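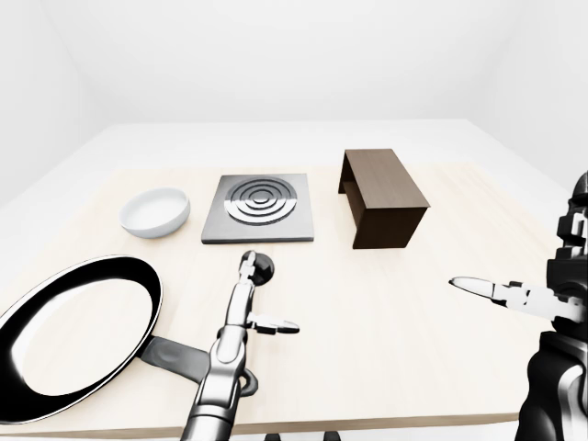
Joltden twin-arm table cell, simulated view: pan at left, hob plate at the back, both grippers over the worktop.

Joltden twin-arm table cell
Supplied and supported by Semaan

The Joltden is a two-armed bench cell for kitchen handling work. Each order comes with a matching simulated cell, so tasks can be laid out and tried on screen before the real arms are switched on.

Setting up
Bolt the arm base to the floor plate first, then bring the table up to it. Level the table before you tighten the feet. Leave both arms parked until the table position has been saved in Onau, the control software supplied with the cell.

Load the kitchen layout and jog one arm at a time at low speed. Check that each gripper can get to the hob plate and the bowl without the forearm passing too low over a pan handle. If it does, move the pan in the layout and save again — don't raise the table to make room.

Fingertip care
Wipe the pads with a damp lint-free cloth at the end of every shift. No solvents. Change the pads after 2,500 grips, or sooner if the surface has gone shiny. The counter is on the Onau service page.

To change a pad:
Park the arm and switch off at the wall.
Undo the finger screw and slide the old pad off.
Press the new pad on until it clicks, then refit the screw.
Run the open and close test 5 times before going back to work.

If a gripper stops short of its mark, run the zero routine again. A finger that is still out after that is probably bent and should be replaced as a pair with its partner.

Parts and price
Cell with Onau licence: £2,128 a month on hire
Pad set, both grippers: £19
Finger pair: price on request

Spares are sent from our Stesadero store. For service visits ask for Orlando Restrepo and have the cell's serial number ready — it is on the plate under the right shoulder cover.

Page updated Jan 21, 2025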